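Tekleab wants to pack your boxes. Read the terms first

Jul 16, 2022

Jolville — A local automation firm says it can take one of the dullest jobs in light manufacturing off your hands for a monthly fee. The job is putting the power cord in the box. The firm is Tekleab, and the service, sold under the name Medine, opens to paying customers in August.

The offer sounds simple. Tekleab brings in an arm with a two-finger gripper, sets it up at a packing table, and teaches it your product. You pay $2,774 a month with a minimum term of 2 years. There is no charge for the arm itself, which stays Tekleab's property, and no charge for setup on the first product. A second product costs extra. So does a third, and the price list handed out at the firm's open day didn't say how much.

Bereket Workneh, who runs sales for Medine, told visitors that small shops lose money every time a trained worker spends a shift dropping cables and paper into cartons. That may well be so. What he did not offer was a figure for how many cartons the arm gets through in an hour. Asked twice, he said it "depends on the item." Asked a third time, he said customers should think in terms of a full day.

A full day, according to the brochure, means 1,000 boxes. The small print under that number says it applies to "rigid items of uniform shape." A power cord is neither of those things. Cords flop, loops snag, and no two bundles lie on a table in quite the same way. Anyone who has worked a packing line knows the cord is the part that slows you down, and it is also the part Tekleab has chosen to build its pitch on.

Gripper-level views of the cord job at Tekleab. 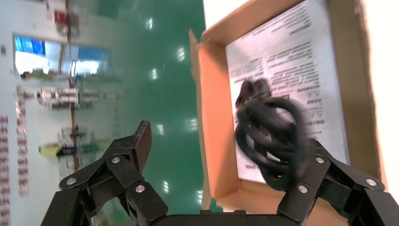
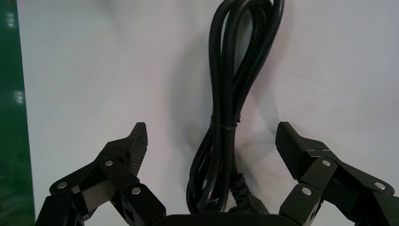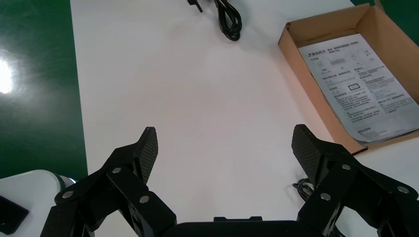

The one hard number for cords came from Etenesh Nigatu, the engineer in charge of testing, and she gave it without being pushed. In the latest trial the arm packed 302 cords before a person had to step in. She did not say how long that took, and she was careful to add that the trial used a single type of cord from a single supplier. A new type would need its own round of teaching, which Tekleab would do on site.

That was a more useful answer than anything in the brochure, and it raises the question of what happens when a person does have to step in. Under the Medine contract, clearing a jam is the customer's job. Tekleab provides phone support during business hours. If your packing runs into the evening and the arm drops a plug on the wrong side of the carton wall, you will be fishing it out yourself, or paying somebody to stand near the thing that was supposed to let them go do other work.

There is also the matter of the tie. Tekleab's quote assumes cords arrive already coiled and bundled. Shops that buy cords loose will still need hands to coil them, and for many small shops the coiling takes longer than the packing. Workneh said a coiling add-on is "on the road map" and would not put a date on it.

Not everyone at the open day shared these doubts. The owner of a lamp business in Amport said she had trouble keeping packers past their first month and would be happy with a machine that was slow but showed up. She had not signed anything yet. She wanted to see it run with her own cords, and Tekleab had agreed to try a batch.

That is probably the right approach for anyone tempted by the offer. The gripper is neat enough and the people building it seem to know where it falls short. The people selling it are less forthcoming. A two-year term is long for a service that has no paying customers yet, and the contract has no clause letting you out if the arm misses its daily number. Workneh said such a clause was "under discussion."

Shops that want a trial can send Tekleab a sample batch before the August opening. The firm asks for the carton and any printed sheets along with the cords. Return shipping is at the sender's cost — that one was in the small print too.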